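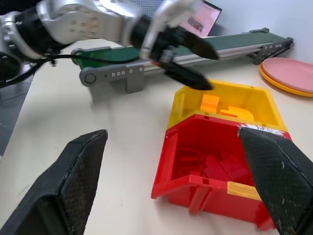

Red bin and yellow bin, blocks sorted by color

rurell_mom
My kid's blocks finally have homes! Red in the red bin, yellowy-orange in the yellow one. I'm so happy with these open-front stackers. Only thing left is that old white sticker on the back rim of the red one – any tricks for getting the gunk off?

TGentile
Cooking oil, leave it 13 minutes, then a plastic scraper. Don't use acetone on plastic bins.

mereana_t
Cute, but I'd never sort by color. Red blocks in a red bin, you can hardly see what's in there! We do it by shape and cleanup goes way faster.

rurell_mom
Ha, fair, but mine is 2 and colors are what he gets right now. Shapes can wait.

ferri_raf
With mereana on this one. We had matching bins and my daughter dumped every single one to find the flat pieces (she has 295 blocks, thanks Grandma).

TGentile
Color is fine for little ones. I'd put a picture on the yellow label strip on the front of the red bin, though.

rurell_mom
Oh, I like that. Oil is on the sticker now, will report back after his nap.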